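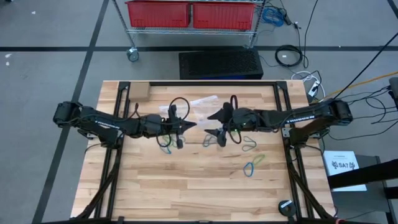
Jatoi wrote in that his pair dropped out mid-pick again, left arm went limp, right one kept closing, and could we please put the cable warning at the top of the page where people read it. So now it's at the top.

Asetti Two-Arm Bench Kit
Sold by Lokard. Item 1079
In stock

SERVICE NOTICE Jul 23, 2024
Affects kits shipped since December. Wrist lead can work out of its connector when the cable loop is too tight. Arm loses torque without warning and drops. The other arm does NOT stop, it carries on with the last command. Fingers can get pinched, yours included.

Until your replacement lead is fitted:
- No hands between the grippers with power on. Not even to grab a rubber band
- Leave slack in the loop at the wrist, check it through the full swing
- Dangling thin wires: tie back before running, they snag on the finger tips
- Stop button within reach of whoever is standing there
- Lower speed setting only
- If one arm drops, hit stop first. Then support the arm. Dont try to catch it

A green light on the wrist means power at the wrist and thats all. It does not mean the joint is holding. Had 2 people tell us otherwise.

Replacement lead
Free for affected kits. Longer, with a locking connector. Fits left and right. Send your order number and which side failed (if both say both). Ships from Brevbridge. Fitting takes a small hex key, instructions in the bag. Power off at the strip before you open anything.

What's in the kit
Two arms, black, with grippers
Pointed fingers, fitted
Clamps for extrusion frame
Power supplies, cables
Table and frame NOT included

Good for bag and small parts handling, soft plastic, bands, that sort of thing. Not for lifting over 700 g per arm. Lead rated 2000 hours on the new version, old one had no rating, sorry.

Reviews
Mohmand: Same fault here. Arm came down on the table, dented the wood, finger tip bent. New lead arrived, no drops so far but I still keep my hands out.

Returns: open kits accepted if the fault is the lead. Spare finger tips sold seperately, see Parts.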